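The Line Item

By the time we got to row 167 of the spreadsheet, I had eaten all the crackers.
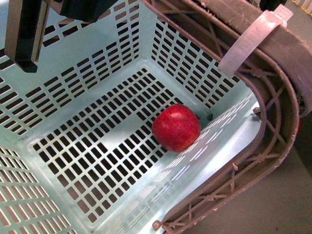
One apple, second basket.

I should back up. I run the packing shed for a small orchard outfit called Ustimo, and every spring I write a wish list that the owners cross most of out. I'm good at it! I pad it with a few things I don't want (a nicer break room fridge, a second label printer) so they can feel strong about saying no. This year there was only one thing on the list that mattered, and it was the arm.

We had it on loan from Ondora until Fri 15 March. After that it was buy it, lease it, or help a man load it back into a van. It came with one gripper, a stand, and a quote that ran to 18 pages, most of them about what wasn't included. Training wasn't included. Neither was the second gripper, the spare fingers, or the floor plate, which I'd assumed was part of the stand, the way you'd assume a car comes with a floor.

So there I was on the last night of the loan, laptop on an upturned crate, trying to turn a machine into a number.

The other quote was from Rovholm. Cheaper by a lot, and it had a picture of a smiling dog on the cover for reasons I never worked out. Their arm was faster on paper. But their gripper wanted every basket to be the same basket, and we have never in our lives owned two of the same basket. We have the mint ones from the Mansour auction, some wire things, and a stack of brown tubs older than me. To go with Rovholm I'd have to put new baskets in the budget, and then new racks to hold the new baskets, and I could already hear the owners breathing through their noses.

I went and stood by the arm for a while. It was hanging over one of the mint baskets with a single apple down in the bottom, one of those squat dark red ones with the pale speckles. I don't know what I was waiting for. You get funny about equipment when you're alone with it at night. I told it what the service contract cost. I told it I thought the service contract was a bit much.

Then I did a thing I hadn't done in all the weeks we'd had it, and picked the rest of that order by hand with a stopwatch going. Ten baskets. My back started in on me at basket four, and by the end I was talking to the apples too — not kindly. I wrote my time down on the back of the Rovholm dog.

It was not a terrible time! I want that on the record. The arm was slower than me on the first 2 baskets, I'd checked. But I looked at my number and tried to picture doing it again, right then, and again after that, clear through to May when the seasonal crew starts, and I went and sat back down on my crate.

Row 168 had been blank. I typed "arm" in it. I typed the Ondora price next to it, the real one, with the floor plate and the training and both grippers, and I watched the total at the bottom jump like it had stepped on something. Then I went up the list and took out the fridge. I took out the label printer. I took out the forklift seat, and that one hurt, because I'm the one who sits in it.

It still didn't fit. I moved the service contract over to next year's tab and named the tab "later."

There was one more thing I could cut, a line I'd put in back in the winter and kept scrolling past: overtime, packing shed, evenings. Mine, mostly. I had been counting on it for a roof.

I left the cursor on it long enough for the screen to dim. Over by the stand the arm hadn't moved, and the apple was right where I'd left it. I tapped the space bar to wake the laptop up, and by accident that cleared the cell.

I saved it and drove home.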